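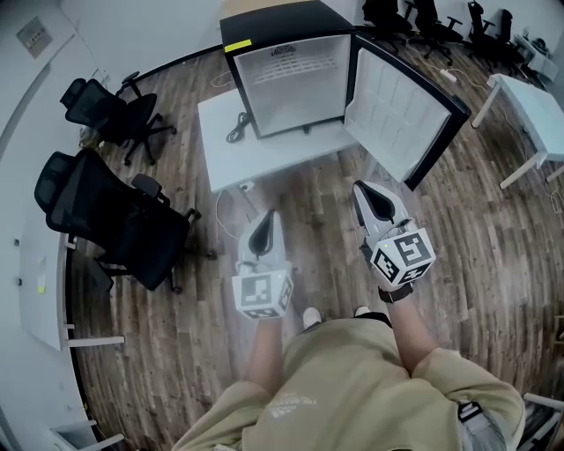

How to Work Out the Carbon Footprint of a Small Office's Electricity

Posted by: Ye-seo Heo | 16 Sep 2026
Filed under: Guides, Energy

Small offices get asked for this number more often than they used to. A client puts it in a supplier form, or the landlord wants it for a building report. You can work it out in an afternoon with a year of bills and a spreadsheet. This guide covers purchased electricity only. Gas heating, business travel and deliveries are separate calculations and should be kept on separate sheets.

What you need

Twelve months of electricity bills, or access to your online account
The floor area of your office, if you share a meter with other tenants
The emission factor for your local grid
A plug-in energy meter, if you want to look at single appliances

Step 1: Pick your year

Use a calendar year or your financial year and stay with it. Our own year at Wurkance starts in April, so our sheet does too. If you change the start month later, the totals will overlap and you won't be able to compare one year with the next.

Write the start and end dates at the top of the sheet. Billing periods rarely line up with the ends of months. If a bill runs past your end date, divide its kilowatt-hours by the days it covers and count only the days that belong to your year.

Step 2: Enter the kilowatt-hours

Go by energy used, shown as kWh on the bill. Don't work from the dollar amount. Rates change and fixed charges get mixed in.

Make one row per bill with these columns: start date, end date, kWh, and whether the reading was actual or estimated. Our supplier, Jallia, marks estimated readings with a letter E beside the figure. Others put it in a footnote. If most of your bills are estimated, read the meter yourself at the start and end of the year and take the difference.

Step 3: Deal with a shared meter

Skip this step if you have your own meter.

If the landlord pays the bill and splits it, ask for the kWh for the whole building and for the method used to split it. Floor area is the usual one. Divide your area by the total occupied area, then multiply the building's kWh by the result. Leave empty units out of the total area, but make a note of them.

Hallways, elevators and outdoor lights are a gray area. We include our share of them – the building in Arnthorpe would not light its own stairs without tenants – but some offices leave them out. Either is fine as long as you write down which one you did.

Step 4: Find the emission factor

The emission factor tells you how much carbon dioxide equivalent is released for each kilowatt-hour on your grid. Government energy or environment agencies publish these, usually once a year. Use the factor for your region if there is one, and match its year to your data as closely as you can.

Check the units before you type anything in. Factors come in pounds per megawatt-hour, kilograms per kilowatt-hour and grams per kilowatt-hour. Most of the wrong answers I have been sent came from a mix-up here. Convert to kilograms per kWh and note the source, the table name and the year next to it. 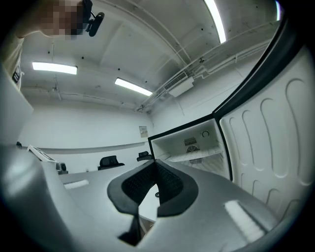 Photo: Prasert Nuchit

Step 5: Multiply

Total kWh times the factor gives you kilograms of carbon dioxide equivalent. Say your office used 3000 kWh. Put 3000 in one cell, the factor in the next, and the product in a third. Divide by one thousand if the form asks for metric tons.

This is called the location-based figure. If you buy a green power plan, you can also report a market-based figure, which uses the factor for your contract. Report both, and label them. A market-based figure given alone can make it look as if the office uses no power at all.

Step 6: Look at single appliances (optional)

The total doesn't tell you where the power goes. For that, use a plug-in meter. Ours is a Yook, but any meter that logs kWh over time will do.

Leave it on each appliance for 14 days. A refrigerator switches on and off through the day, so a reading in watts taken at one moment is not much use. Printers and coffee machines depend on how busy the office is. Divide the logged kWh by the number of days and multiply by the days in the year.

If a small appliance comes out at some 80 kWh a year, it may not look like much next to the total. Add up everything that stays on overnight before you decide. 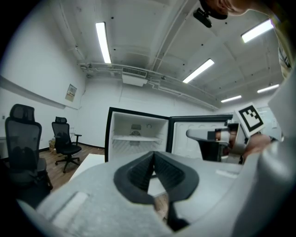

Vol. 2, No. 14

Step 7: Save your working

Keep the bills, the sheet and a copy of the factor table in one folder. Add a short text file listing any choices you made, including the shared-area rule from Step 3 and how you handled estimated readings.

When a supplier corrects an old bill, change the row and note the date you changed it. If the correction moves your total by a visible amount, send the new figure to anyone who received the old one.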